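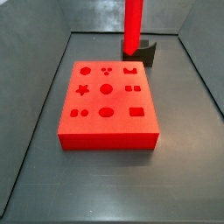
Czesław Krawczyk put it to us, when we first described the task, that a shape sorter tells you more about the person at the controls than about the robot. We took the remark seriously, and this section is organized around it. The questions are how much of a remote demonstration is usable for training, how much of it is the operator feeling out the interface, and whether the two can be told apart after the fact.

4.2 Demonstration by remote control

All demonstrations in the Wustau set were given by remote control. The operator sat in a separate room and moved a handheld controller, and the finger followed with its speed limited. Operators saw the workspace only through fixed camera views. They could switch between views at any time with a foot pedal, and the switches were logged with the motion data.

We used the red sorter block throughout. Its nine recesses or groups of recesses, in three rows of three, include a star, an oval, a round hole and a group of three small round holes. Operators were asked to bring the finger from a start position to a named target on the block, hold it there, and return. The instruction was read aloud before each trial and was worded the same way every time, for example "go to the star" or "go to the oval". No piece was inserted in this part of the study. Insertion is treated in Section 5.

We recorded 300 demonstrations in this way, and a further 100 by hand guiding, in which the operator stood at the enclosure and moved the finger directly. The hand-guided set is smaller by design. It was meant as a reference for path shape and was never used for training on its own. Both sets were stored in the Datlow format at the full control rate.

Operators differed most in the last part of the approach. Some came down in one motion and corrected sideways at the end. Others stopped well above the block, lined up in one view, switched views, lined up again, and only then went lower. The second style gave longer recordings with many short pauses. We kept the pauses in the raw data and removed them for the Hinlow policy, using a speed threshold - the same one for all operators.
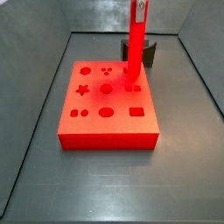 Figure 3. The finger over the block during a remote-control session.

The right side of the block needs a separate comment. With the finger low over this region, it can hide part of the back row from the camera view in Figure 3, and the operator must either remember where the target is or change views. Pedal presses were more frequent for targets in the back right than for any other part of the grid. Domański training, which masks the finger in the input image, did not remove the effect, as the hidden part of the block stays hidden.

Trials were dropped if the operator asked to start over or if the control link paused for up to 300 ms or longer in total. After this step and after splitting each recording at the hold, the remote-control set contained 1193 segments. Several segments may come from one trial, so we split training and test data by trial and by operator.

Krawczyk's remark holds in part. A simple classifier could name the operator from the approach segment well above chance, but did much worse on the return segment, where there was little to line up. We therefore report results for the two segment types separately in Section 4.3.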